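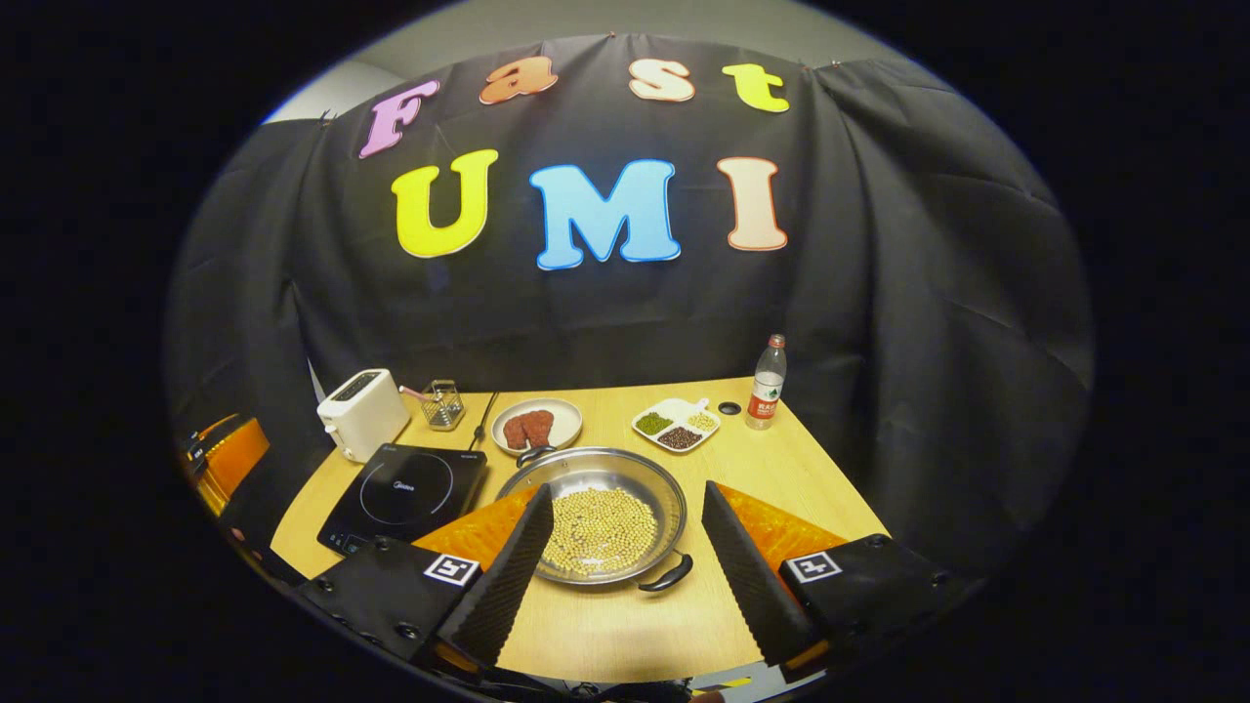
Bean table, soybeans in the large pan. The gripper is the Karpenko, with the toothed fingers and orange pads.

Review: Karpenko hand-held gripper, from the side of the person who pays

Last updated: November

Search this site Enter keywords Go

I am responsible for the equipment money in a small laboratory where we teach robot arms to do kitchen work. I am not the best programmer of the group, and there are many reviews written by good programmers already. My review is for a person who must fill in the purchase form and afterwards explain it.

The Karpenko is a gripper which you hold in the hand. You do the task yourself, the camera on the tool records it, and later the arm learns from the recordings. For us the big question was whether to buy these or to buy one more arm and teach it by remote control. One more arm was far above what we had, so in some sense the question answered itself, but I did the comparison anyway and I am glad to have it on paper.

The price

One gripper costs 1313 dollars. In this price you have the body, the two bases with the square markers already fixed on them, one pair of fingers, and a case. The camera is not in this price. I repeat it for those who read quickly, as I did: the camera is not in this price. It is written on the order page of Bramora, who is the reseller, but it is written under the shipping table, and I had already sent my first budget to Stella Mushi when I found it. She was kind. I had to send a second budget.

The spare fingers are sold in pairs, 74 dollars for the pair with pads. Please order them together with the gripper. Shipping is the same for a big box and for a small envelope, and I paid it two times.

We waited six weeks for delivery. Bramora promised less. They answered every mail, but the answer was always the same sentence.

How it is in the hand

Good. The handle is a bit thick for me and comfortable for Sibusiso Mahlangu, who makes most of the recordings. The jaws close evenly and the movement has no free play when it is new. After a month of daily use one of ours got a small click near the end of the closing. The recordings with the click are still usable, we checked them. Tightening the screws at the base made it smaller, it did not remove it.

The inner side of each finger has teeth, like a saw, and behind it is a foam pad. I was against this foam in the beginning. It looks like a thing from a packing box, and I expected it to fall off in the first week. It is still there. With the pads the fingers give way a little when you take the rim of a plate or a pan handle, and you don't need so much care with the pressure. For thin things, like a fork lying flat on the table, I would like a sharper tip. Karpenko doesn't sell one. Kuditz sells a flat finger which is said to fit, but the holes of their sample were not in the same place as ours and I sent it back.

Cleaning is my true complaint. The teeth collect everything. Bean dust goes between them and stays, and when we worked with cooked food it was much worse. I use an old toothbrush and warm water and I do it the same evening. The manual says "wipe with a cloth", and I invite the author of the manual to come and try.

The markers

The black-and-white squares on the bases tell the software how far the jaws are open. They have to be clean and without shine. Ours are printed on a sticker of medium quality. Fedir Hutsuliak printed spare ones on matte paper and glued them on the first gripper where a corner began to lift, and the software accepts them. Measure the size exactly if you do this. His first print was made with "fit to page" and gave us one afternoon of strange numbers.

The things around the gripper, which also cost

When people plan for such a tool they plan for the tool. Then comes the table, the cooktop, the pan, the plates, the dry food. We use a black induction cooktop, a toaster, a divided tray with beans and grains, a plate for the meat. Nothing of this is expensive alone. In my first budget I had no line for it, and it was paid from the office supplies, and Svitlana Onyshchenko asked me, with reason, why office supplies included a frying pan.

My advice for the line "task objects":

Buy two of every object which you plan to use for a long time. A shop changes its plates and you cannot find the same one again.

Dry beans are good for the money. They pour, they roll, you can sweep them and use them again for weeks.

A pan with a mirror surface is beautiful and gives reflections. We kept ours, we wanted some difficult material in the recordings. If it is your first set, take a dull one too.

Put in some money for storage. Recordings are large. I used the number from the Karpenko page and it was too low for how we work, our people record long sessions and throw away little.

Support and software

The software is free with the tool. Installation took me a morning, and a person with more experience will need less. The calibration steps are well written, I think by somebody different from the author of the cleaning page. One update broke the export. Karpenko repaired it quickly and wrote an apology in the release notes, which I appreciate.

The warranty excludes the fingers and the pads. I asked by mail if the click in the jaw is covered. The answer was "please send the unit", and the sending is at the cost of the client. We kept it.

What else I looked at

Flalov has a gripper which is lighter and has the camera inside. I held it for one hour at a demonstration. It feels finer, and the closing is very soft. But the camera cannot be changed, and when it breaks the whole unit goes back to them. For a lab with one tool this means no work until it returns. If they change this I will look again.

Mpho Adams, from the group on the floor above ours, built theirs from printed parts and it works well. I calculated it for us too. The parts are cheap, the hours are not, and in our budget the hours of people are the part which is missing. If you have students who enjoy printing, your calculation will be different.

My decision

We bought four, and I would buy four again, this time with spare fingers in the first order and a second line for cameras. For a lab which only wants to try the method I would say one gripper and two pairs of fingers, and please keep some part of the money unspent until you did the first week of recording. You will know then what you are missing. We were missing a lamp and a proper chair.

Good: solid body, useful pads, clear calibration guide, free software.
Less good: camera sold apart, teeth hard to clean, slow delivery, sticker markers.

I have asked Bramora for the price of the bases alone, without the handle. If they answer I will add it here.

Get new reviews by mail. Enter your address to subscribe. You can unsubscribe at any time.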